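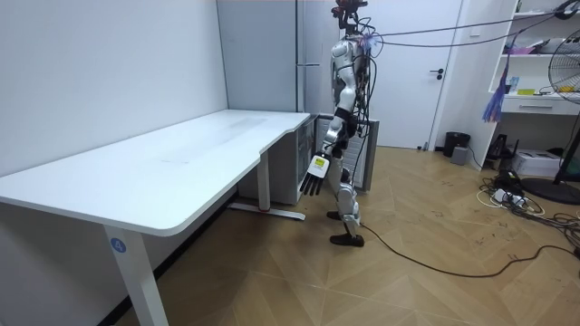
OK so the Dretell headset. $899, noise canceling, for small planes. Had it since August, mostly right seat and left seat in Roscoe Mbeki's old four-seater, which is loud, plus a little time in the club trainer, which is louder. Quick version: good headset, silly cable, nice mic, case is junk. Cable first then. Coming off my old Whitlock I was used to being wrapped up like the robot by the desk up there, black cord looped around chest and shoulders, and I hoped the Dretell would fix that. It doesn't. Still way too much cord. Fine if you're tall and the jacks are behind you. In the trainer they're right by your knee and the extra ends up under the trim wheel unless you clip it. Clip it.

Comfort

Very good. Light on top of the head, which is where the Whitlock always got me. Longest day was almost five hours in the seat with a fuel stop, no hot spot, no headache. Ear seals are soft and close up OK over sunglasses with thin arms. With my thick ones the seal breaks behind the ear and you hear the engine come right back in. Cengiz Karakaya tried it with his reading glasses, same deal. Clamp is light. Maybe too light? In rough air over the ridge it slid forward once when I looked down for a pen. Has not come off.

Noise canceling

Works on the low rumble, does less for wind. Door seal on Roscoe's plane leaks up by the top latch and I can hear every bit of it. Turn the canceling off in cruise and you will turn it back on fast. Passive isn't bad though, if the batteries quit you can still fly home and talk to people. Takes two AAs. The low battery light is amber and small and on the control box, so if the box is down between the seats you will miss it. I did. Carry spares.

Also, small thing, but at idle on the ground there's a sort of flutter in the left ear when the canceling kicks in. Gone by runup. Wrote to Dretell, got a reply the same afternoon, they said send it in. Haven't sent it in, I'd have to fly with the Whitlock.
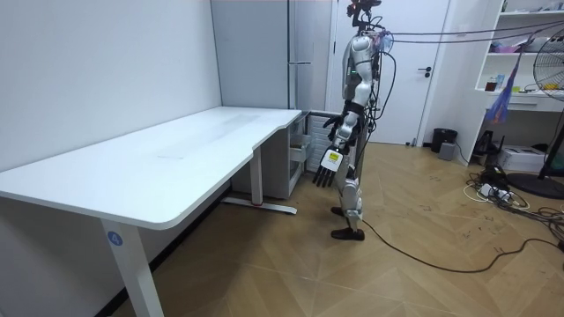 Silver arm, black hand, white desk. Cables off to the right.

Mic and radio

Best part. Tower used to ask me to say again all the time and that has pretty much stopped. The boom stays where you bend it. Foam cover comes off too easy, lost the first one on the ramp, and there's no spare in the box, and for this kind of money there shoud be. Osvaldo Holanda listened to me from the other plane on the way back from breakfast and said I sounded like I was in a closet, which he meant as a compliment I think.

Sidetone is louder than I like, no way to adjust it that I found. Separate volume on each ear, good, but the wheels turn if you brush them. Twice thought the radio had died. It was the wheel.

Bluetooth

Pairs quick. Phone calls on the ground before engine start, clear. Tablet alerts come through and duck under the radio like they should, you can set it so music cuts out completely when someone talks. I keep it on cut. The button for answering is also the button for pairing, long press vs. short press, and with gloves on you get whichever one you didn't want. Would rather have another button. 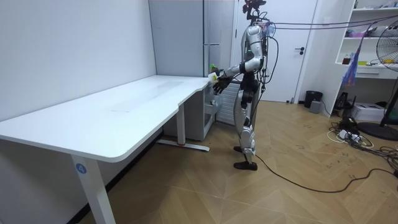

Didn't try it with a watch or whatever else people hook up. Rafferty Tillman says his drops the phone whenever he plugs in the tablet charger. Mine hasn't done that, different plane, different charger, who knows.

Case and build

Case is thin, the zipper snagged on the lining the first week. Headset itself feels solid. Hinges tight, no creak. Control box has a clip that's too stiff to use one handed, so it lives in the side pocket now. The finish on the ear cups scuffs, mine has a mark from the seat rail already and I'm not that hard on stuff.

Compared to the others

Borrowed a Luvine for two flights before buying. Luvine is quieter on wind noise, easy, but heavier and my neck knew it by the second leg. The mic was thinner too. If you fly something with a leaky door, maybe go try the Luvine. My old Whitlock isn't in the same conversation, it's the passenger headset now. Fitzgerald Castellanos swears by his and won't hear about it.

Would I buy it again, yes, would try to get it used. The hanger board has one now and then. Check the ear seals and ask if the foam is still on the mic.

Edit: the cable clips I use are the plain plastic ones from the hardware store, a few people asked. They fit fine. The one Dretell includes is no good, too small for its own cord.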